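Clodow Community Board > Food and Catering > Burger bar layout, and where does the lettuce go?

ridgeline_deb
Posts: 228
We're doing the burgers again for the Gorkula oval fundraiser in March and I want to sort the assembly table out before then. Last year the line stopped every time a tub ran out, and people were reaching over each other for the cheese. There will be 2 of us putting burgers together and one on the barbecue. The hall tables are narrow so I can't spread out much.
Questions:
Do you keep the buns next to the tray or behind it?
Can lettuce and cheese share a container?
Lettuce under the patty or on top?

mallee_cook
Buns on the side of whichever hand you don't build with. You grab a bun without looking and the other hand does the fillings. Behind the tray means you lean over the food every time.
Lettuce on top. If it goes underneath it wilts from the meat juice and the whole thing slides.

tarpandpegs
Posts: 3839
Disagree on the lettuce. Underneath, the leaf keeps the juice off the bottom bun, and by the time someone has walked back to their chair the bun is still in one piece. We did it that way at the Clurka market and went through over 1000 in a weekend. A soggy bottom bun was the main complaint the year before that.
Cheese straight onto the meat in either case. If there's anything between them it doesn't melt.

mallee_cook
It still slides though.

tarpandpegs
Not if you use a frilly leaf and press the patty down. Iceberg slides. Don't use iceberg.

hob_and_kettle
Get the buns from Amarasinghe's if they're still doing the trays. Ask for them sliced. They will do half seeded and half plain if you ring before lunch the day before. Some kids won't eat the seeds and it saves a lot of picking.

ridgeline_deb
Thanks, I'll ring them. So what about the lettuce and cheese in together? I'm short of lids and short of table.

hob_and_kettle
I wouldn't. Lettuce gets washed, never gets dried properly, and the water ends up under the cheese. Then the slices stick and you tear every second one.

tarpandpegs
Fine if the leaves are spun dry and you stand them up at one end. Keep it small and refill from the esky. The trouble comes when people fill a big tub at nine and expect it to last until two.

ridgeline_deb
OK, I've had a go at a layout on a white table. Buns in their own clear container on the left, tray in the middle, lettuce and cheese sharing a container behind it. I went with lettuce under the patty to see how it sits. There's tomato between the two on the one at the edge of the second photo.

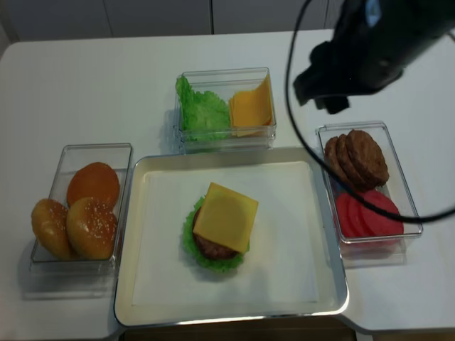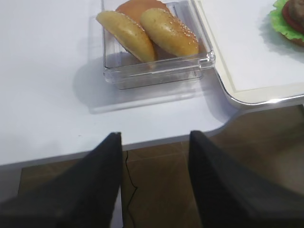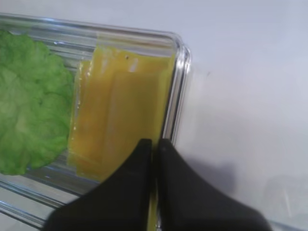 mallee_cook
I'd still split the cheese off once it gets busy. Two people going into the same tub is how you got the traffic jam last year. Put cheese at the barbecue end and let whoever is cooking drop it on while the patty is on the plate. Then your builders only handle bun, salad and sauce.

ridgeline_deb
That could work. It means the barbecue person needs clean tongs for the cheese though, and we only have the one good pair.

hob_and_kettle
Buy another pair. Tongs are cheap. Use a different colour handle for the raw meat and tell everyone before you open, not after.
Also think about where sauce goes. Ours was always at the far end on a separate table – people do their own, and they take ages, so you don't want them standing in front of the builders.

tarpandpegs
Agree on the sauce table. Onions too if you're doing them.
What are you wrapping in? If it's paper, leave a stack at the right-hand end of the tray so the finished burger goes straight across. Plates blow away at Gorkula, it's always windy on that side of the oval.

ridgeline_deb
Paper. I've got most of a roll left but it needs cutting into squares first.

mallee_cook
Cut it the night before and put a rock on it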